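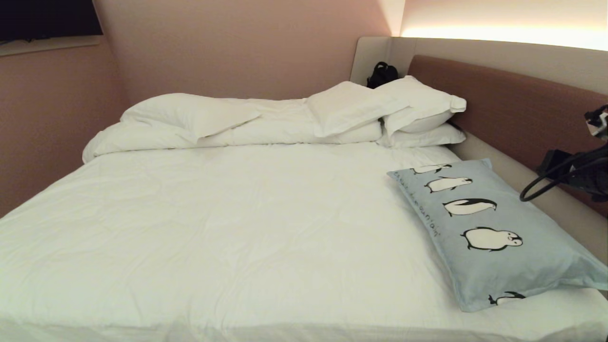 Figure 1 – Tâche « faire le lit », vue de la caméra de tête : couette roulée côté oreillers, coussin aux pingouins en travers.

Séance 3 – Récolter des démonstrations

Bon, on reprend où on s'était arrêtés : la politique apprise ne vaut que ce que valent vos exemples. Pour le projet Hatberg, je vous demande 30 démonstrations par binôme, ce qui nous fera 300 épisodes pour toute la promo.

Le lit, j'adore ça comme tâche ! Du blanc sur du blanc, des bords mous, des plis partout (bonne chance pour segmenter les oreillers). Le coussin bleu, lui, se repère tout de suite, et c'est justement un piège : s'il est toujours posé à droite, le modèle s'en servira comme point de repère. Changez-le de place et d'orientation entre deux épisodes.

Vusumuzi Mabuza m'a demandé s'il fallait jeter les essais ratés. Non, gardez-les – mais étiquetez-les « échec » et notez à quel moment ça dérape. Pareil pour les hésitations : une petite pause, ça passe, mais si vous cherchez votre prise pendant 18 secondes, recommencez.

Côté consigne écrite, une phrase par épisode, au présent, sans jargon. « Étale la couette vers la tête du lit », c'est parfait.

À déposer dans le dossier Fokham avant le 31/5/26. Pour les soucis de synchronisation, voyez avec Niilo Savolainen.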